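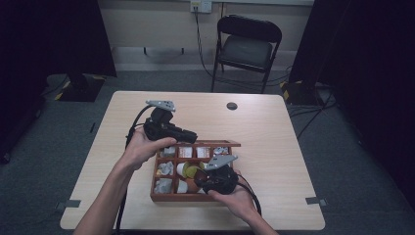 Compartment tray on the laminate table, lid open, filled.

Monday, April 4, 2022
Notebook of the box bench, entry by Satish Rawat

Subject of today: the tray with small compartments, which things go where, and what to do with the lid.

Renato asked me last week to write this down properly, because everybody who sorts the tray has his own opinion and then the next person opens it and is lost. So I write how we do it now. If somebody disagrees, please write under my text and do not change it.

The tray. It is the reddish-brown wooden one with the hinged lid. In our list it has the number 257. We have also the bigger one from Relham, but I do not speak about it today. The partitions in 257 are thin, and two of them were moving a little when I pushed with the finger. I glued these on Friday with the normal wood glue, a very small amount on a toothpick, and left them over the weekend with paper tape across. Today they are firm. Please do not pull the things out sideways against a partition. Lift them up.

Where it stands. Tray in the middle of the table, a bit nearer to the person who works than to the wall. The lid opens away from you. I tried first with the lid to the left side, as Uriel does it at home with his tea box, and I did not like it. The lid was always in the way of my left arm, and two times I closed it with my elbow. With the lid at the back it is quiet. The gray tape markers on the table stay where they are, left and right. If one comes off, put a new one on the same place before you continue.

The filling. I describe it by rows, starting with the row near the lid.

Top row: the two white boxes with the red markings go in the middle, next to each other. At the two ends go crumpled pieces. I took for the right end the one with more silver in it, to know quickly which end is which.

Middle row: crumpled gray paper at the left, then a small white cup, and the yellow-green round one.

Bottom row: crumpled gray again at the left, then the other white cup, and the brown round one.

The paper pieces are the ones that give discussion. Hartmut says crumple them new every morning. I say keep the same ones until they become flat, because a fresh one is too springy and stands up above the edge of the compartment. Then the lid does not close well and you press it, and this is exactly how the partitions became loose. For now we keep old ones. I have put reserve pieces in an envelope in the drawer, already crumpled, and pressed for one night under the dictionary.

About the cups. They are light, and they tip when you touch them from the side. On Thursday I knocked one over three times in one hour and was a little angry with it. What helped me was to go down straight from above and to wait a moment before lifting. Hipólito puts a small piece of putty under the cup. It works, but it leaves a greasy mark on the wood and I spent some time in cleaning it. I would prefer without putty. If you use it, please take it off at the end of the day.

The round ones do not need anything. Their compartments are small enough that they do not travel. When I carry the tray with the lid closed I hear them a little, this is normal.

Order of work that I find comfortable:

Start with the row near you and go towards the lid.
Take the round ones before the cups.
Leave the white boxes for last.
Close the lid with both sides free, slowly, and look if paper is between.

I tried also the opposite order, from the lid towards me. My wrist then passes over the full compartments all the time, and I caught the paper with my sleeve. Maybe with short sleeves it is the same in both ways. Somebody can try.

Hinges: one screw was standing out a little. I turned it in by hand, not with the electric one, the wood is soft there. In December the same screw was already reported (see the old notebook, the page with the coffee ring), so probably the hole is worn. If it comes out again I will fill it with a matchstick and glue.

Cleaning: dry brush only, in the corners. Renato found crumbs in the bottom row. Please eat at the other table.

Open points:

Labels inside the lid? Uriel offers to draw a small plan of the rows on paper and stick it there. I am in favour, if the tape is one that can be removed.
The folding chair behind the table could go a bit further to the side, I walk into its leg when I go to the wall.
Ask at Utivum if they sell the same tray in one size smaller. Hartmut has the phone number.
The bigger tray needs the same kind of page. I can do it this week, if nobody else wants.

Added after lunch, Hipólito: read it, agree with the order of work. I still like the putty, but I will clean it.

Added, S.R.: thank you. The brush is now in the drawer with the envelope.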